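Home arm build: pre-run inspection, kitchen counter
Prallville shared workshop list, revision 4
Checked by: Paweena Boonyarit
Build owner: Kulap Limsakul
Date: May 16, 2022

1. Base clamps tight on both sides. OK
Comment: Re-torqued after the move from the bench.

2. Emergency stop within reach of the operator. OK
Comment: Tested twice. Power to the joints dropped both times.

3. Joint speed limit set to 25 percent. OK

4. Cable loops at the wrist clear of the joints through full travel. FIX
Comment: Loops are too big. They could catch on a jar lid or a drawer. Add two ties and leave enough slack for wrist roll.

5. Gripper finger screws. OK
Comment: One was a quarter turn loose. Thread locker added.

6. Toaster unplugged before power-up. OK
Comment: Check this every time.

7. Breakable items outside the work area. OPEN
Comment: Glass jar and mug are along the back wall. Move them or set a software limit on that side. Kulap prefers the limit.

8. Power supply temperature after 78 minutes idle. OK
Comment: 87 °F at the case.

9. Cutting board secured. OPEN
Comment: Try a rubber mat from Bollness under it.

Items 4 and 7 to be checked again before the first pick test.

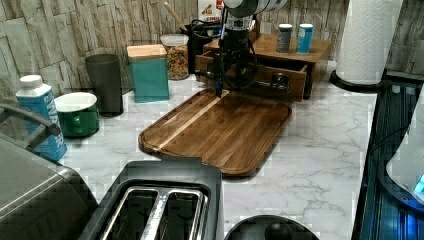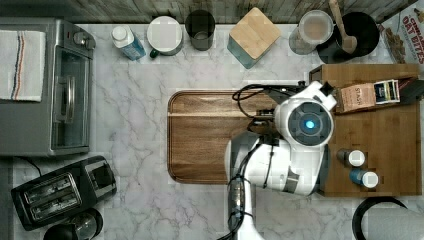
Items 4 and 7: cables at the gripper, containers along the back of the counter.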